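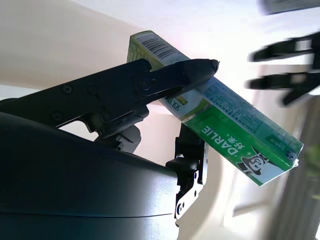

Tapia signs on, and a bad night at Hattar

11/9/23

The club put it out just before lunch. Pascual Tapia has signed a new deal at Indosville and will be here until the end of next season. There had been talk of Iltness coming in for him, and I believe there was an offer, but he has stayed and I am pleased with that. He is not the quickest left back in the league and never was, but he reads the game well and he is hardly ever injured. He has missed 4 matches since he came to us from Harkus, and two of those were suspensions.

It does leave the question of the other full back spot. We have been using a midfielder on the right since September and teams have noticed. Hattar certainly did. I made the trip along with what looked like the usual away crowd (the club gave it as 200) and we were two down before I had finished my coffee. Both goals came from crosses on that side with nobody near the man. The second half was better. We pulled one back from a corner and had a decent shout for a penalty -- I have seen them given -- but the referee was a long way behind play and waved it off. Two to one, and we drop a place.

The attendance at home is more of a worry to me. We used to get 2,000 for a derby without trying. The last one against Harkus was well short of that, and the far terrace was closed again. Tickets went up over the summer and the bus from the station no longer runs after evening games. The club can't do much about the bus, but it could look at the prices for under eighteens.

Iltness at home next. They have lost their main striker to a knee injury and have not kept a clean sheet away from home yet, so there is a chance for us. I would start Tapia on the left as normal, put a proper defender on the right even if he is only nineteen, and move the midfielder back to where he belongs. Coach parking is behind the east stand again and the club shop opens 40 minutes before kickoff.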